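Play Food and Real Pans: Gallery

Posted 2 Mar 2020 by Nadhirah Hartono

I have been collecting play food since my older son was two, and at last count there were 151 pieces in the house. Most of February went into sorting it. This page shows part of the collection along with the pans and dishes we use with it. Click any heading to go to the larger versions.

Vegetables, first bin
The vegetables get the most use, so they live in the low bin by the door. I buy them one at a time when I can, and I skip the sets that come with a cardboard stand.

Fruit
The Brunda fruit is the oldest we have. The bananas have lost some color at the ends but the shape has held up well.

Bread and rolls
Two loaves, some rolls and a bagel. The bagel came in a trade with Gun-woo Ra, who collects play bakery goods and has a much better bread shelf than mine.

Cutting food
These are the Koo pieces that come apart in halves. The fastener wears out after a few years of steady use – I have replaced it on the tomato and the pear so far.

Eggs and dairy
Full egg carton, one milk bottle, one wedge of cheese. The second wedge is still missing.

Small pans
I stopped buying toy pans a while ago. The thin ones dent, and the handles come loose. A small real saucepan from a thrift store costs less and lasts longer, and the food looks better in it. Check the rivets before you buy, and run a finger around the rim to make sure there is nothing sharp.

Bowls
Plain bowls work best. Ours are from Prilta and go in the dishwasher on the top rack with everything else.

Washing day
Solid plastic and rubber pieces go in warm water with dish soap, ten minutes or so, then onto a towel. Hollow ones I wipe by hand, as water gets in at the seam and takes a week to come out.

Storage
There are 8 bins now, all the same size, with a label on the short end. I tried sorting by color and went back to sorting by type. The children could not find anything by color and neither could I.

Shelf label list
I keep a list on Zotstead with the maker, the year and the bin for each piece. The page had 683 visits last year, most of them from people trying to identify a single vegetable. If you have one you can't place, send me the length and any mark on the underside and I will look.

Soup
Soup is still the favorite game here. One cook picks what goes in the pot and the other waits at the table with a bowl. Peppers usually go in first – the younger one likes them – and the eggplant is always argued over. Corn and carrots wait their turn on the table. When the pot is full everything gets tipped out again and the next cook starts over.
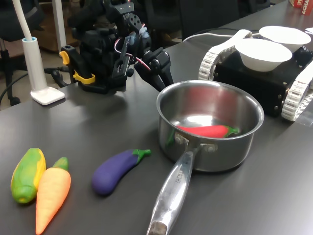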